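Report on a Visit to the Imai Manipulation Laboratory
July 20, 2025

The delegation from the Clemomness Institute was received by Aoi Nagano, who leads the laboratory's work on learning from demonstration. The visit was arranged to review the method the group calls Mulix and to consider whether it could be used in our own program on order picking.

Mulix addresses a narrow problem: how a robot arm should take one item out of a row when the items stand close together and leave little room for the fingers. The group trains a control policy on demonstrations recorded by human operators. The present set holds 865 of them. Each is divided by hand into an approach, a contact phase and a withdrawal, and the contact phase is given greater weight during training. Ms. Nagano explained that earlier versions treated all parts of a recording equally and tended to produce a smooth approach followed by a poor grasp. 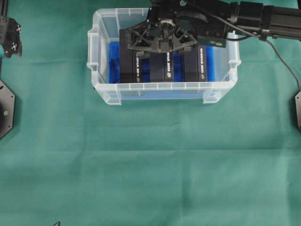
The delegation asked how the policy is evaluated. A test consists of 60 attempts under a fixed protocol, with the position of the container changed between attempts. An attempt counts as a success only if the chosen item is lifted clear and its neighbors remain upright. In the most recent test the weighted policy failed 5 times and the unweighted one 13 times. The group regards the difference as encouraging — although it was measured with one type of item and one gripper design, and Ms. Nagano was careful to say so.

Discussion then turned to the labeling step. Marking the phases takes a trained person more than an hour per batch, and two people do not always place the start of contact at the same moment. A software tool named Clulleo, now being prepared, is intended to suggest these boundaries from motor current. It was not ready to be shown.

The delegation recommends that the Institute request the evaluation protocol in written form and repeat the test on its own equipment. A second visit has been proposed for December, subject to the release of Clulleo. Travel costs and the list of participants are recorded separately.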